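2019-03-09

**Block tables are open again at the Zalville toy library**

If you've walked past the old shoe store on Patrício Street and wondered why the lights were on so late this week, it was the blocks. The toy library got its big block set back on the tables this morning, and I went over with a coffee and stayed way longer than I meant to.

The set is the Nustason one that a lot of us in Zalville grew up with. It came over from the Fikcombe branch when that one closed, and it's been sitting in boxes since July while the back room got new flooring. There are 662 pieces on the list that's taped inside the cupboard door, and every one of them had to be wiped down and sorted before the doors opened. I did one evening of sorting myself and I can tell you the reds and oranges look exactly the same after nine o'clock.

Nearly 70 people came through before lunch, which is a lot for a room that size! Strollers were parked all the way down the hall. The low tables went to the little kids and the tall ones by the window filled up with grown-ups, a few of whom had no kids with them at all (good for them).

The long pieces are what everybody goes for. They make the best bridges and roofs, and the set only has 18 of them, so there's been some talk of a limit per table. For now it's just a sign asking people to share. My own table was building a kind of parking garage, and we traded away a whole pile of greens to get one more long one for the top deck. Then somebody leaned on it — I won't say who, but I was holding the coffee.

Two changes from the old days. You can't take the big set home anymore, it stays in the room. And the pieces go back in the bins by color now, with the long ones laid flat in a tray of their own, so please don't stand them on end in the corner like we used to. Smaller sets can still be checked out for two weeks with a regular card.

Block tables are open Saturday mornings and Wednesday after school. It's free, but the room holds 16 at the tables on weekdays, so get there early if you're bringing a crowd. Socks are fine, wet boots go on the rack by the door.
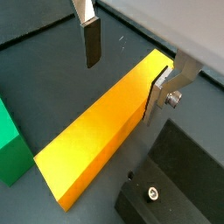

**Corinne Haldt**
*Neighborhood reporter*

I cover the Patrício Street end of town and most of what goes on in the library rooms. Yellow is still my favorite color in the set, and the long yellow ones are the first I dig out of the tray. If your group has something coming up, drop a note in the box at the front desk. I pick them up Mondays.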